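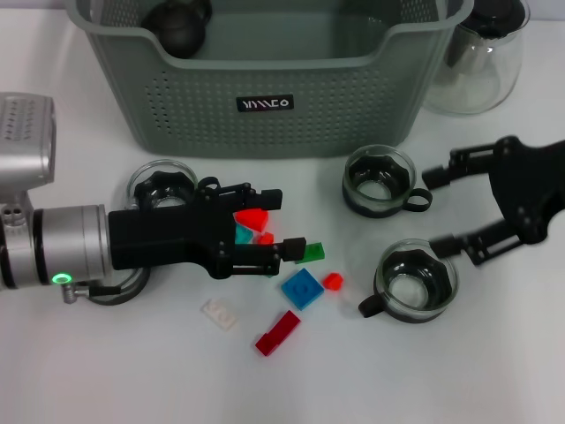
Reading time: 2 min

Mixed clutter in pick demos: keep or filter?

nansari
We have 200 teleoperated episodes of toy bricks next to glass cups and a perforated basket. Two arms, one task string. Policy trained on 72 of them closes early on the pale translucent brick. Filter those episodes out, or collect more?

fkinnear
Collect more. Check your wrist view first. If the pale brick has no contrast against a white tabletop, the label is fine and the input is bad.

nansari
Wrist view from one episode:

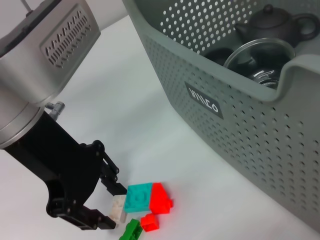
Wrist camera, left side of view: gripper by the pale brick, basket at right.

fkinnear
Brick is readable there. I'd look at action timing. What's the lag between the leader arm and the logged frame?

nansari
Around 2 frames. Not corrected.

ctk_wistix
Correct that before recording anything else. Also I disagree about keeping the glass. Transparent cups plus a translucent brick is two problems in one dataset. Split them.

fkinnear
Splitting costs you the clutter. At Clenby we trained on bare-table picks and the policy fell apart once a teapot was nearby.

ctk_wistix
Different failure. Hers is early closing on one brick.

y.talebi
Shift the actions, retrain on the same 72, change nothing else. Then argue about glass.

nansari
Running that tonight. Will post grasp success per brick color.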